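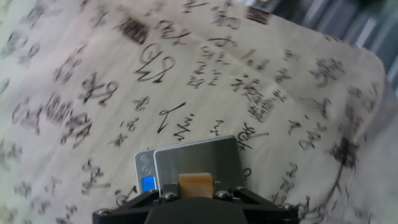

I have been sceptical of pocket scales ever since the last one told me that a teaspoon of yeast weighed nothing. So when the Gumine turned up in the Rirkia catalogue I read the small print twice before ordering. It is a small silver thing with a brushed steel platform, set a little to the right of a lighter grey base, and two round buttons one above the other on the left. Below the buttons is the display, a small window that lights up in a fierce cobalt blue. I keep mine on the cream cloth with the brown and black lettering all over it, partly for looks and partly out of laziness, and more on that shortly, as it matters more than I expected.

The claims first. The leaflet promises accuracy "for every need", and the maker's number for questions ends in 3339, should you want to argue with them. I did ring once. The woman was pleasant and told me to change the batteries.

I bought it for weighing spices, yeast and dye powder. For those jobs a kitchen scale is hopeless, and my big Kairys one doesn't wake up for anything lighter than an egg. The Gumine does wake up. A pinch of saffron gets a reading. Whether it gets the right reading is another question, so I borrowed a set of brass weights from Ilze Laur, who used to mend jewellery and is fussy about such things.

On a bare worktop it did well. The 20 gram weight came up as 20 each time I tried it, and so did two lighter ones. Then I moved it back to the cloth, where it actually lives, and the figures started to wander. Folds and creases are no good under a scale this light. If one corner of the base sits on a ruck in the fabric, the whole thing leans, and you are weighing with a tilt. Smoothing the cloth helped. Putting it on a tile helped more. The leaflet says "place on a flat surface" in very small letters and I suppose that covers them, but there is nothing on the scale to tell you when it isn't level.

The buttons are my main grumble. They are tiny and close together, and with floury fingers I hit the wrong one about half the time. One switches the unit on and off and the other zeroes it, so a slip means starting again with the dish already half full. I lost count of the cumin in this way and ended up guessing, the very thing I bought a scale to stop doing.

The blue light is handsome in a dim kitchen and less so at noon by the window, when I have to cup a hand over it. It also goes off after 90 seconds if nothing changes. For spices that is fine. For dripping dye into a jar it is maddening.

The platform wipes clean easily enough. It does show fingerprints, and turmeric left a yellow smear that took two goes with a damp rag. There is no lid or case in the box — a mean saving on something meant to go in a pocket. Mine travels in an old sock.

Would I buy it again? At the sale price, probably. At the full price I would look at the Fomwood first, which is bigger and uglier but has buttons you can find with your thumb. I tried a friend's in September and it didn't seem to mind a tablecloth either, though I only had it for an afternoon and wouldn't swear to that.

Three stars. I'll take one off if the batteries go again before the summer.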